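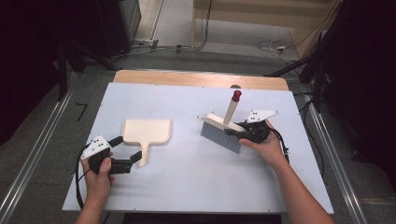
The Upper House opens for August

We finished the upper house at Pollside this spring, and we're so happy with it that it gets the whole first page of our summer newsletter. If you've stayed with us before you'll remember it as the building with the green tarp on the roof, where the swallows nested and the kids were told not to go. The tarp is gone. The swallows came back anyway and moved in under the new porch, so please leave the porch light off after supper while they have young.

The house sleeps six in three bedrooms, two upstairs and one off the kitchen for anybody who doesn't care for stairs. The big upstairs room faces east over the orchard and gets the sun very early (there are shutters, and they work!). The back bedroom is smaller and cooler, and it's the one we would pick in a hot week. Downstairs there's one long room with a fireplace at one end and the kitchen at the other, and a door straight out to the grass. We kept the old stone sink. It's shallow and it splashes, but it's as wide as a bathtub and you can wash a whole crate of plums in it.

Pollside sits at 2,223 feet, which makes a real difference in the evening. Bring a sweater even in August. The walk up to the ridge starts behind the woodshed and climbs another 700 feet, steep for the first stretch and then easy through the beeches, and from the top you can see the lake at Arnard on a clear morning. Go before breakfast if you can stand it. We did it four times in June and came home starving every time.

For groceries, the store in Arnard is open every day until seven and has very good bread, though it sells out before noon. The bakery van also stops at the bottom of our lane twice a week and honks. There's a swimming place below the bridge, with a flat rock for towels and water cold enough to make you yell. The owners at Tyagi, the farm across the valley, sell eggs and goat cheese from a fridge by their gate – bring small bills for the box.

The rate for the upper house is $248 a night through the end of August, and it includes sheets, towels, firewood and all the fruit you can reach. The lower house stays at $154. Both have the same three-night minimum, and dogs are welcome in either one as long as they're okay with chickens.
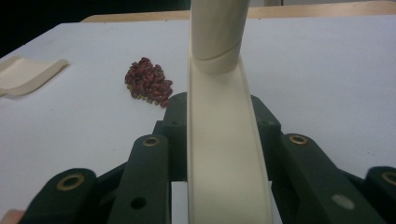
Urnent wrote to us after a week in the upper house in June, asking whether the two houses could be booked together for a family reunion, and adding that the east bedroom was worth the early mornings but the lane was rougher than expected in a low car. Yes to the reunion! Both houses can be taken together, and there's a long table under the walnut tree that seats everybody from the two of them. As for the lane, it's fair to say it took a beating over the winter. The worst part is the second bend, where you should keep well to the left. A load of gravel is coming before August.

We still have a few gaps on the calendar, mostly toward the end of the month, when the figs are ripe and the evenings are at their best. Write to us with your dates and which house you'd like.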